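Hatton Flat: Table Linens and Coverings

Gallery page 2 of 6. Updated March 2020.

This set covers the dining table at the Hatton flat and the cloths used on it. The purpose is to keep a record of what is laid on the table, how it is stored, and how it is handled between meals. Notes on the chairs and the sideboard are on the Haworth page.

The table has a two-layer covering. The lower layer is a grey-green quilted tablecloth with stitching in a square grid. The upper layer is clear and glossy and takes the daily wear. Spills are wiped off the upper layer with a damp cloth and dish soap diluted in warm water. Solvent sprays are kept off it, as they leave a haze that does not polish out.

The quilted layer is taken off twice a year, in November and again in spring. It is washed on a cool cycle, dried flat, and put back with the same end toward the window. Turning it end for end would even out the fading, but the cloth has settled to the table and hangs crooked when reversed.

Cream cloth on the quilted cover, with the star print on the left and the dark round disc behind. The folds catch on each other when the cloth is left in a heap, so it is picked up by one fold, shaken out, and laid flat before folding.
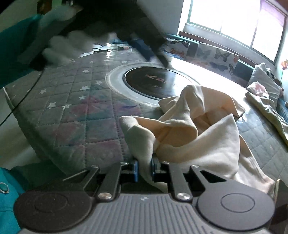

Callum Mellor writes that a clear cover should come off more often than the page suggests, every 2 weeks in his case, because moisture gets under the edges and marks the stitching. He lifts one long side, lets the quilting air for an hour, then does the other side. He also asks whether the cover was cut to size or bought that way.

It was cut from a roll. The piece was left open on the floor for a day before cutting, and the corners were rounded with scissors. Airing one side at a time is a sound method and has been added to the routine for this table.

Storage: the small cloths go in the Stellidance box on the lower shelf, folded in thirds and then in half. Larger cloths are rolled on a tube to avoid a hard center crease. The box is lined with plain white paper, replaced when it yellows.

Washing: the small cloths in the box are 100 percent cotton and go in warm water without softener, which cuts down how much they absorb. They are pressed while slightly damp, from the middle toward the hems.

Next page: Hustasden kitchen, shelves and drawer liners.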